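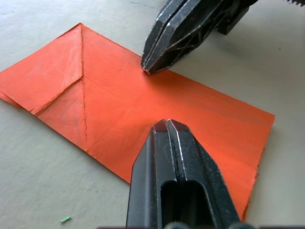 A reader of our October review asked whether any school kit on the market would let students work on paper instead of plastic blocks, and added that blocks had stopped teaching her club anything by the second term. The question was a fair one, and it led the equipment group at Trelgate to request the Mimell Folding Kit for evaluation.

Review: Mimell Folding Kit for Two-Arm Student Robots

The Mimell kit is a course and software package for clubs that already have access to a pair of robot arms. It contains 37 lesson sheets, a supply of practice paper, a printed guide for instructors, and a license for the Plillura motion editor. Arms and cameras are not included. Our student robotics club used the kit for 14 weeks in preparation for the folding event at the Palacios student meet.

Setup

Installation of the Plillura editor was completed in one afternoon. The calibration lesson is clear, although it assumes that the instructor has set up two arms at one table before. Clubs new to this arrangement should allow extra time and should read the chapter on arm clearance first.
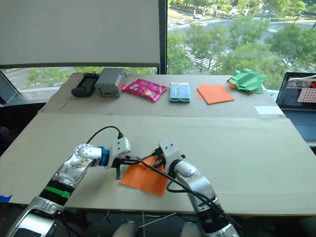

The lesson sequence is the strongest part of the product. Students begin with a single crease and move on to folds in which one gripper holds the sheet while the other shapes it. Each stage ends with a short written report, and the reports gave our instructors a good record of progress. The guide advises clubs to keep spare paper within view of the work area, and our club followed this advice, with a flat orange square and a folded green piece placed along the far side of the table. We also adopted the suggestion to work on a sheet of cardboard, and we recommend it to other schools.

The motion editor is adequate. Saved movements are easy to name and replay, and students with no programming experience were able to edit a sequence after two sessions. The undo function is slow, however, and error messages refer to code numbers (2209 was the most frequent) that are explained only in an appendix. 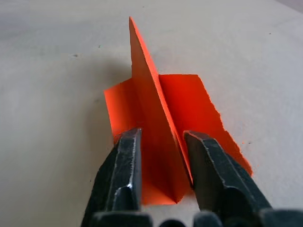 Creased sheet at the gripper fingers, wrist view.

Materials and Durability

The supplied paper holds a crease well but is less suited to repeated practice. Edges become ragged with handling, and students need to learn when a sheet should be replaced. The kit is advertised with 2000 sheets — a generous figure for a single club, less so for a school that intends to run several groups. Ordinary craft paper of a similar weight proved acceptable in the early lessons.

The paper airplane unit deserves separate mention. It asks students to plan both arms together near the nose of the model, where there is little space for the fingers, and it produced the best technical discussion of the term.
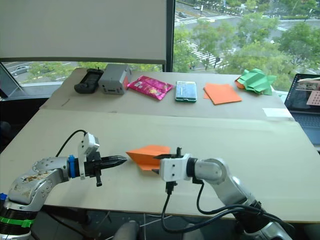 Recommendation

The Mimell Folding Kit is recommended for clubs with at least one year of experience and regular access to two arms. It is not recommended as a first purchase. We have asked the publisher for a printed list of error codes and for a paper refill that can be ordered separately. Schools entering the Palacios meet should note that the airplane unit comes late in the sequence and may need to be moved forward in the schedule.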